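Uscombe parts library moves to bigger room

02/07/2020

The small parts library in Uscombe has reopened in a larger room on the first floor of the old Leltent building, after being closed to borrowers since January.

The library lends and gives out screws, bolts, rings, bearings and other bits of hardware that people need for repairs at home. It holds 3,000 items, most of them handed in by local households and by workshops that were clearing out their shelves. Until this year everything was kept in a store room behind the stairs, where only one visitor could get to the drawers at a time.

The new room has a long sorting bench, two sinks and 98 labelled drawers. Metal parts are kept along the window wall, arranged by size, and plastic parts are on the opposite side. Anything that has not been sorted yet goes on the bench – visitors are asked to leave it where it is.

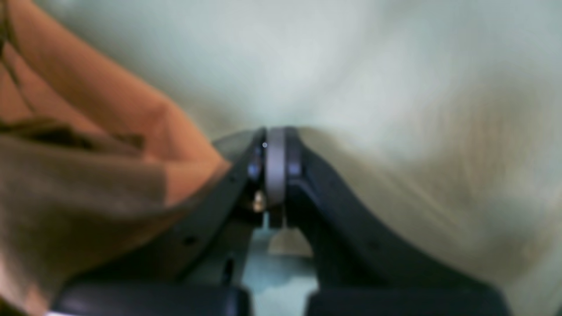 Opening hours are shorter than before. The library is open on two mornings a week and one evening, and there is a limit of four visitors in the room. People who know what they want can send in a request and collect the parts from the hatch downstairs. Requests should give the thread size where possible, or the make and model of the thing being mended.

The move was paid for with a grant of 3,000 pounds from the Kováčik Fund, which supports repair projects in the area. Most of the money went on the drawers and on new lighting over the bench. Boltotix, a hardware supplier on the Uscombe trading estate, gave 18 boxes of mixed fixings, and these are still being put away.

Small items are free, though there is a tin by the door for donations. Larger parts and hand tools can be borrowed for three weeks and renewed once by phone. Tools that were out on loan when the library closed can be brought back at any time this month, and there will be no charge for late return.

Donations of hardware are being taken again, but space for wood screws is already full. The library would like more metric bolts, hinges and springs – rusty ones cannot be accepted. Bags should be left at the hatch during opening hours and not outside the front door.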